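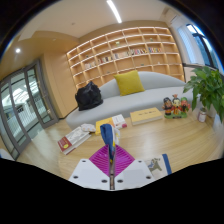
A new head of college, and I'm thrilled

June 5, 2025

So the news is out! Delia Onu is going to be the next principal of Nisholm College, where I did my access course and where I still go two evenings a week to teach beginners' bookkeeping. The email arrived while I was eating toast and I read it twice.

I've been hoping for this since May, when the three people on the shortlist came in to meet staff and students. The hall seats 160 and people were standing at the back. Delia spoke without slides, took questions for far longer than she'd been asked to, and when a student asked about the 49 bus (it stops running before the evening classes finish, a sore point for years) she already knew the timetable – and had a view on it!

She comes to us from Travmont, where she ran adult learning and got the night school going again. They had 120 people on the roll when she started and 200 by the end of her second year. I'd love to see even half of that growth here, especially in the maths and English classes, which have been squeezed into the smallest rooms.

A word for Ilango Varghese too, who has been holding the fort as acting principal. He kept the library open late through the exams and he learned an awful lot of names. He's going back to running the science department, and his students will be very glad to have him.

Delia starts after the summer break. There's a welcome tea planned for part-time staff, and I've already said I'll bring the lemon cake.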